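The cards came back from the printer with the wrong river on them.

Sepehr Shahbazi had ordered 300, on the heavy cream stock, with a small drawing of the bridge at Grerkside at the top and the names underneath in dark green. The printer had sent a drawing of some other bridge. It had three arches. The bridge at Grerkside has one, and everybody who would be getting a card had walked over it.

He put the box on the kitchen worktop and read the top card again. The spelling was right. The date was right. Save the day, it said, Sepehr and Li, the old boathouse, Grerkside, formal invitation to follow.

"It's a nice bridge," said Li.

"It isn't ours."

"My aunt won't know. She's only been over it in the dark."

The firm was called Nirnetti and worked out of a unit in Gurow. Sepehr rang them before he had taken his coat off. A woman looked up the order and told him that the drawing he had approved was number 8 in the catalogue, Country Bridge. He said he had sent his own drawing. She said there was a note of an attachment, but the attachment was blank. He asked what a new run would cost and she told him, and he wrote it on the lid of the box.

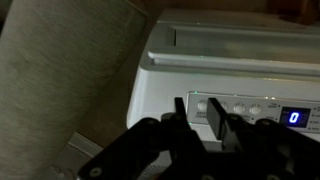
Li did not want to spend it. They had set aside 2000 for everything that was not food, and the band had already taken more than half. Li said this from beside the white appliance, looking at the buttons on its control panel and not at Sepehr, which was how they had most of their talks about money. Then Li said that they could send an email to everybody and use the cards for shopping lists.

"My grandmother doesn't have email," said Sepehr.

"Then send her a card."

"With the wrong bridge."

"She's never been here. She'll think it's lovely."

He took one of the cards and a green pen and sat down at the table. He tried turning the three arches into one. He filled in the two piers with water and joined up the top, and when he had finished it looked like a whale. He tried another and it looked like a better whale. Li came over and turned the card round to see it the right way up.

"Put an eye on it," said Li.

He put an eye on it.

They did the first few that evening for a joke. Sepehr did the water and Li did the eyes. By the time they stopped there was a small pile next to the fruit bowl, and neither of them had said anything more about a new run. In the morning Sepehr looked at the pile before he made the tea, to see whether it was still funny. He thought it was, mostly. He did a few more while the kettle boiled.

His mother rang at lunchtime. She wanted to know whether the cards had come and whether they had used her maiden name anywhere, as she had asked. He said that would be on the invitation. He did not mention the whale.

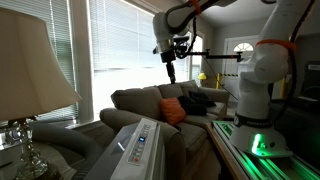 They addressed the envelopes over the weekend, with the list between them and a pen each. Sepehr had the long side, cousins mostly, and he kept stopping to ring people for postcodes. He did his calls from the grey sofa, with the orange cushion behind his back and the daylight coming bright through the blinds, and wrote the answers on his hand. Li did the people from work and the neighbours, and then the aunt.

"Does she get a whale?" asked Sepehr.

"She gets the best one."

They went through the pile and found it. The water had come out even, and the eye looked slightly to one side, as if somebody had called its name. Li wrote the aunt's name on the envelope in capitals and licked the flap.

On Monday's list there was still the cake to order and the boathouse deposit to pay. Sepehr crossed out "ring Nirnetti again" and carried the envelopes down to the post box in two bags. The slot was narrow and they had to go in a few at a time. Walking back he went the long way, over the bridge, and stopped in the middle to look at the water going under its one arch.

When he got in Li was on the phone to the band, asking whether they knew any songs about the sea.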